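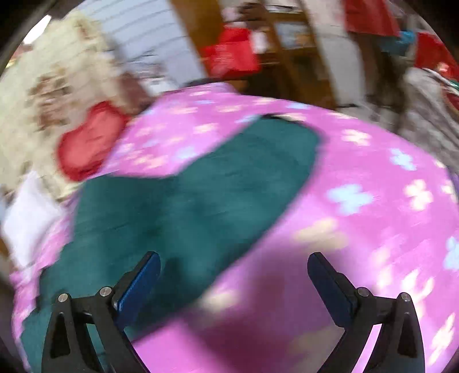
Section 4. Laying out and folding a quilted jacket for the Borkix storage bag

Start with a bed. The leaflet packed with the first Borkix bags said any clean surface would do, and we don't agree with it: most kitchen tables are too narrow for a jacket with both sleeves out. A made bed with a sheet pulled over it works well. A plain sheet or a printed one makes no difference, and a bright pink one with small cream and pale blue flowers has one real advantage - a dark teal garment shows up against it clearly enough that you can see where its edge lies. Dark on dark is where crooked folds come from.

Before you start

You need the jacket, the bag and a flat surface. You do not need the folding board sold alongside the bag in some Leltutgate shops. We tried it and got the same bundle without it.

Check the care label first. The steps below are for synthetic filling. Down can be folded the same way but should not be stored tightly packed for a whole season, whatever the package claims about it springing back.

4.1 Laying out

1. Empty every pocket. Check the inside ones too.

2. Put the jacket on the bed with the front facing up and the collar away from you.

3. Pull the sleeves out from the body. They do not have to match. Older guides insist on a perfect T shape, and we have never seen it improve the result.

4. Bring the two front panels together so that they overlap along the placket. Close the main zipper if the jacket has one, stopping short of the collar.

5. Close the pockets.

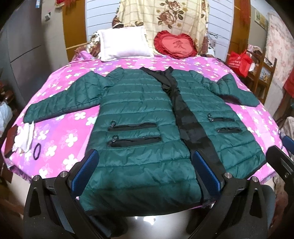 Note: Pocket zippers are the part people skip. An open one can catch on the lining of the bag, and a ring or loop pull left sticking up will press a mark into the quilting over several months. Lay each pull flat along its own tape.

4.2 Folding

6. Smooth the body from the collar down to the hem with an open hand. You are pushing air out of the channels, so go slowly. Small wrinkles can stay.

7. Fold one sleeve across the chest, then the other on top of it.

8. Fold both sides in toward the middle until the bundle is no wider than the bag. The standard Prekham size is 50 cm across.

9. Roll from the hem up to the collar. Kneel on the roll if you like, but do not sit on it.

10. Slide the roll into the bag, collar end first, and close the flap.

Caution: Do not store a damp jacket. If you are not sure, hang it up overnight and come back to step 1 the next day.

Caution: Do not use a vacuum pump on the Prekham bag. The valve shown on the old package was dropped in February and the current bag has none.

4.3 About the space savings

The box promises "half the closet back." Treat that with some suspicion. One rolled jacket takes up less rail and more shelf, and if your shelf is already full you have gained very little. The Sakalauskas hanging cover, part no. 254, may suit you better - it saves less room but there is nothing to fold.

If the filling looks lumpy when you unpack, shake the jacket out and leave it on a hanger for a day before deciding that it is ruined.

Revised 24/06/2024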